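Filed under: Home stuff, Rambling
3 min read

Giving up on cups

OK quick one, got to get the kids from swimming at four.

So I've been cooking from Mum's recipe book since we moved to Ullstead and finally worked out why half of it comes out wrong. It's the cups. She wrote everything in cups, except her cup was a teacup, and the teacup is long gone. Broke in the move before the move before this one. I've been using a proper measuring cup all these years and wondering why the honey biscuits spread all over the tray like a cow pat.

Rang my uncle Vratislav (Vratislav Krajčí, for the cousins who read this, yes he's well, yes the knee is better). He has HIS copy of the same recipes and his are in grams. Of course they are. He read them out over the phone, with a lot of detours about the neighbour's fence, and I wrote them on the back of the rates notice. Flour for the big plaited loaf, 860 grams. I'd been putting in way more than that. No wonder it was a brick.
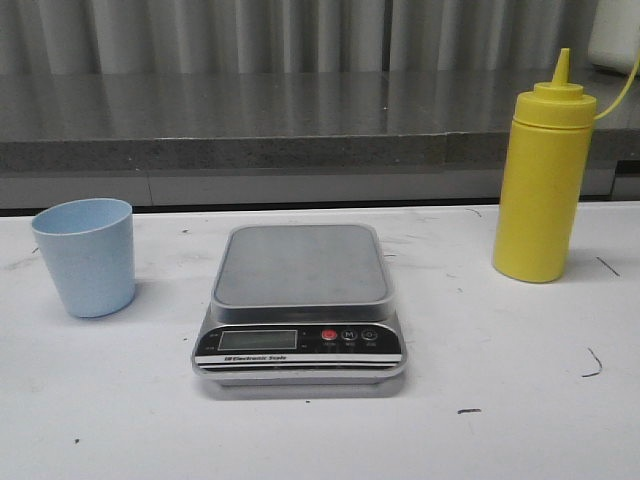

Cup, scale, squeeze bottle.

Anyway. New rule in this house, everything gets weighed. Flour, sugar, butter, the lot. Even milk, which felt silly for a day and then didn't. Less washing up too, you just zero it and keep going in the same bowl.

First go was the biscuits. Uncle's version says 261 grams of flour, and who writes 261, but I did it to the gram. Rolled them thin, 10 minutes in the oven, pulled them at 9 because my oven runs hot on the left. And they held their shape! Little stars that looked like stars. Middle kid ate four before they were cool and burnt his tongue, no sympathy.

The loaf is better but not there yet. Good colour on top, a bit doughy in the centre. Might be the yeast, it's been in the pantry since I dont know when. Will get fresh on Thursday.

Things still to convert: the poppyseed roll, the plum dumplings, and the soup that just says "enough" next to every ingredient. Uncle says his copy says enough as well so I think we're stuck with that one.

If anyone in the family has the page with the walnut slice on it, please send me a photo. Mine has a big butter stain right accross the quantities and I can read "2" and then nothing. Two what. Could be eggs.

Right, swimming. Late allready.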